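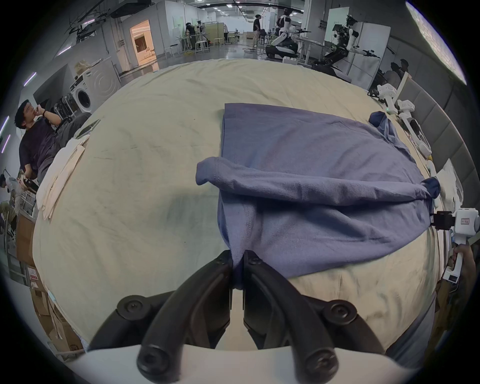
Chapter 7
Working Capital: The Money in Between

Most people meet a company for the first time through its profit. It is the number in the headline and the one the chief executive likes to talk about, and by now you have spent six chapters learning how it is put together. So it may come as a surprise, as it did to me when I was a student, that a company can report a healthy profit in April and be unable to pay its electricity bill the same month. The books can be perfectly in order. The money has been earned, and it just hasn't arrived yet.

We will spend this chapter in the gap between earning and arriving. I am fond of this part of the subject, although I know it has a reputation for being a little dull, and I hope you will come to share some of my affection for it before we get to the problem set. A great deal of what financial managers do with their days (and a good many of their evenings) takes place in this gap. Big decisions such as building a plant or buying a rival come along once in a while. Working capital turns up every morning with the mail.

7.1 A small order at Gorkik

Let's begin with a company small enough to hold in your head. Gorkik sells replacement parts for irrigation pumps. In the spring it receives an order from a large farm supply chain called Loltgate, and to fill the order it must buy valves and seals from its own supplier, Vlček. The parts cost Gorkik $3,000. Once the selling price is set and every expense has been taken into account, Gorkik expects to make a profit of $285 on the order, and everyone in the office is pleased.

Now look at the dates. Vlček asks to be paid 12 days after it ships the parts. Loltgate is a big customer and is used to getting its way, and it pays on day 100, counting from that same shipment. Nothing improper is going on. Both sets of terms were written down and agreed to. But from day 12 until day 100, Gorkik has paid for goods that have brought in no cash at all, and during that long stretch the rent falls due, the wages fall due, and quite possibly another order comes in that needs parts of its own.

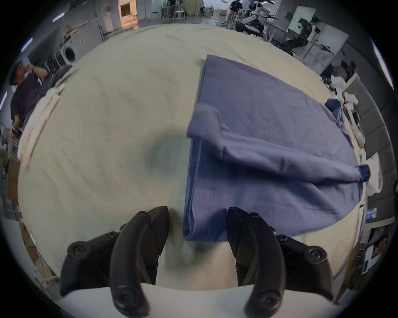

You might reasonably ask why this matters if Loltgate is sure to pay. One order, on its own, probably does no harm. The trouble starts when business is good. Suppose Gorkik wins a second order like the first, and then a third, all before the first payment comes in. Each one adds to profit, and each one also sends another $3,000 out the door. If you followed only the income statement, you would say the company was having the best season in its history. The person who looks after the bank account would tell you a rather different story, and would probably tell it with some feeling.

Accountants call this condition overtrading, and we will return to it in Section 7.4. For now, please just hold on to the idea that growth uses up cash, often well before it produces any.

7.2 The pieces we will need

Working capital, in its simplest form, is current assets minus current liabilities. You met both terms in Chapter 2, but a quick reminder won't hurt. Current assets are cash and the things expected to turn into cash within a year, chiefly inventory and the amounts customers owe. Current liabilities are the bills falling due over the same period, with amounts owed to suppliers usually near the top of the list.
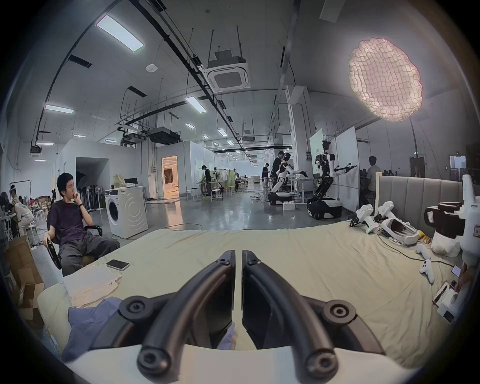 Figure 7.1 A man in an office chair beside a bed, with open cardboard boxes nearby.

Each of these pieces can be managed, and each has people inside the company who care about it for their own reasons. The sales team wants generous terms for customers and plenty of stock on the shelves. The purchasing team wants good relations with suppliers, who like to be paid promptly. The finance team would like customers to pay sooner, shelves to be a bit emptier, and suppliers to be patient. You can see how a weekly meeting on this subject might run long.

Skunden, a maker of farm gates that we will follow through the rest of the chapter, holds its meeting every Wednesday. 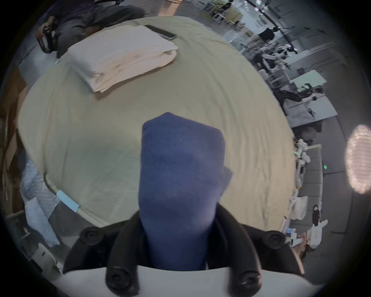 Jyoti Nishad recalled of those meetings that the arguments were hardly ever over whether a customer was good for the money, and that what people really fought over was whose budget would carry the wait. She added that it took her a full year to stop asking "How much did we sell?" first and to start asking "When do we get paid?"

Keep her second question beside you as you read. In Section 7.3 we will turn it into a measure called the cash conversion cycle, which counts the days between paying a supplier and collecting from a customer. The arithmetic is gentle, and you will want a calculator and Skunden's balance sheet, printed at the back of the chapter.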